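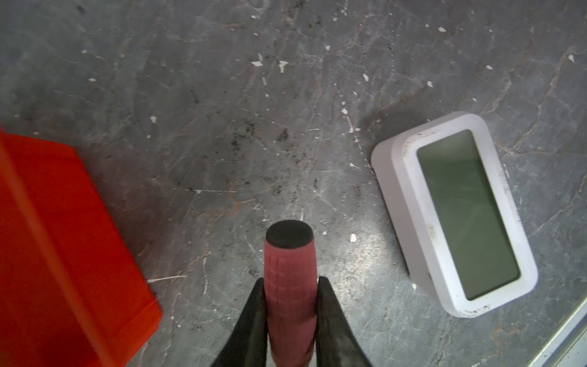

Baltus tool library to open five evenings a week from November

The tool library on the ground floor of the old Athanasiadis building in Baltus will stay open until 8 p.m. on weekdays starting in November. Until now, members could borrow and return tools only on Friday evenings and Saturday mornings.

The longer hours were approved by the library's board last week, along with a change in late fees and a small budget for repairs. The yearly membership price stays at $20.

Despina Chatzigeorgiou, who manages the library, said the old schedule no longer worked for many members. People who borrowed a tool on a Friday often finished with it by Sunday night and then had to keep it until the next Friday. Other members waited all week for something that was sitting in a hall closet across town.

"We had the tools, but they were in the wrong houses," Chatzigeorgiou said. "If you can bring a ladder back on Monday, somebody else can have it on Tuesday."

The library lends hand tools, ladders, sanders, tile cutters, garden equipment and a few larger items such as a carpet cleaner. The larger items must be reserved ahead of time. Everything else is first come, first served, and most loans are for one week.

Under the new rules, a member who returns a tool late will pay $2 a day, up to the cost of replacing it. The old fee was a flat $5, no matter how late the tool was. Members who call before the due date can still get one extension, as long as no one else has asked for the same tool.

The board also set aside $3000 for repairs and replacement parts over the next year. Most of it will go toward power tools, which get the hardest use. Vangelis Antoniadis, who looks after the repair bench, said sander pads, drill chucks and power cords are the parts that wear out first.

Hand tools last much longer, Antoniadis said, but they come back with problems too. Screwdrivers get used as chisels and paint can openers, and the tips chip or twist. Once a flat tip is rounded off it starts to slip and chew up screw heads. He can grind some of them square again, and the rest are taken off the shelf. 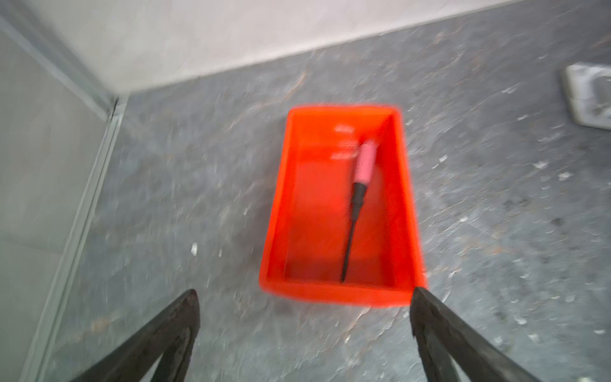
He asked members to say so at the desk when something breaks or stops working right. There is no charge for normal wear, and a tool that goes back on the shelf with a bad cord or a loose head is a problem for the next person who takes it home. Tools should also be wiped off before they are returned. Dried grout and wood glue are the most common complaints.

Two part-time desk workers will cover the added hours. Ashraful Fakir will work Monday through Wednesday, and Manolis Liapis will take Thursday and Friday. Both have already been trained on the checkout system. Saturday hours will stay the same, from 9 a.m. to noon, and the library will still be closed on Sunday.

Makis Margaritis, who rents an apartment on the other side of the river and has been a member for three years, said he was glad to hear about the change. He works Friday evenings and has had to send his brother to pick things up.

"I put in a kitchen floor last spring and it took me a month, mostly from waiting on the tile cutter," Margaritis said. "I would have been done a lot sooner."

The board talked about opening a second pickup point in Plisow but put off a decision until spring. Chatzigeorgiou said the main question is rent. A storage room behind the Veltik hardware store has been offered, but it has no heat and would need new shelves and a better lock.

Membership is open to anyone 18 or older who lives in Baltus or Plisow. New members need a photo ID and something with their home address on it, such as a utility bill. They can sign up at the desk any time the library is open. The side entrance on the parking lot has a ramp, and members returning ladders or other long items should use that door.

The current hours will remain in effect through the end of October.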